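Residents' meeting, Zendcombe House, Thursday, 7 p.m., ground floor. Minutes taken by Juwita Halim, under mild protest.

## 1. Last month's minutes

Approved after one correction. The Schwerdtfeger quote for the front steps was $3431, where the minutes had $343.10. Several people had liked the first version better and asked whether it could stand.

## 2. The long room

The lease on the long room has been renewed for a year. Rent goes up by $140 a month, which was received in the silence it deserved.

It was agreed that the room is still worth it for the windows alone. On a bright day the whole row lets in plenty of light, with nothing but green outside, and it's hard to stay angry about a rent increase in there. The ceiling lights were on as well in the middle of the day. The meeting spent longer on this than on the rent. Result: whoever is in the room decides, and the rest of us will keep our opinions about the electric bill until the bill comes.

Boxes came next. The white printed one with the American flags on it has its big lettering upside down, and two people have now asked for it to be turned the right way up. A motion to do so was carried. A second motion, to find out what goes in it first, was also carried, so expect no movement before December.
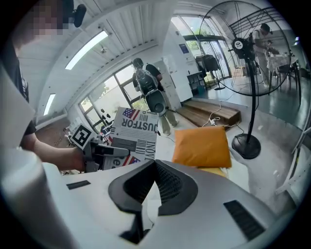
## 3. Surfaces by the windows

Small things keep collecting there. Agreed that anything left past the end of the month goes into a box marked Citon Street, the old address, where it can be ignored properly.

## 4. Money

$500 in the account, $300 of it already promised to Pludau for the window cleaning. A proposal to clean only the insides was discussed with more interest than it should have been, then dropped.

## 5. Other business

- The spare key is missing again. The person who had it last says it was somebody else.
- The coffee fund is a jar. The jar is empty. Juwita to buy coffee and be paid back in the usual way, meaning slowly.
- Request for shorter meetings. Put off to the next meeting for lack of time.

Closed at 8:50 p.m. Next meeting same place, same chairs - bring a cushion.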